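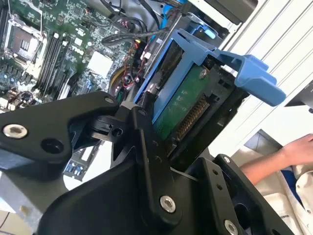 Gripper B on the blue drive carrier, Stevgate cell.

Gripper comparison, desktop teardown cell
Pre-run safety and inspection checklist, with comments
Site: Stevgate
Filled in by: Emmett Kincaid
Second check: Declan Hebden
Month: April

1. Computer disconnected from mains before it goes on the table
OK. Lead removed and tagged.

2. Gripper bolts checked with hex key
OK on B. One finger bolt on gripper A took a small turn. Marked with paint pen, look at it again after 30 cycles.

3. Finger plates free of burrs and chips
OK. Light scuffing on B at the tips, no sharp edges.

4. Grip force limit set in controller
OK. Limit is 30 N for both grippers. Babak asked for more on A. Not approved until the carrier test is finished.

5. Hands clear of the jaws before motion is enabled
Comment. With the arm stopped it is fine to reach into the case. Say "hands in" and "hands out" so the person at the controller hears it. Cormac has the wording on the card by the stop button.

6. Emergency stop tested from both positions
OK, both.

7. Cables clear of arm travel
Needs work.
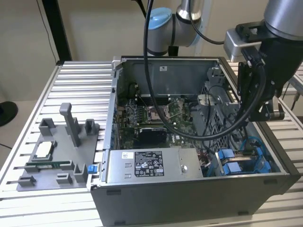

The arm cable can hang down into the open case when the arm is low - that is a snag risk near the drive cage. Add a clip higher up and run the full path at slow speed before the next comparison. Check the case wiring at the same time.

8. Fixture plate seated, parts in their places
OK. Processor goes in the pocket, memory in the long slot. Do not stack parts on the plate.

9. Case does not slide under side load
OK at slow speed. Not tested at full speed.

10. Wrist camera view usable
OK. Exposure is high toward the bright side of the case. Turn it down one step before logging.

11. Program version the same for both grippers
OK. Program 177 loaded on both. Do not use 163, it still has the old approach height.

Result: slow speed only until item 7 is closed. Donal Costello to sign off on the cable clip. Send a copy of this sheet to Horgan with the cycle log.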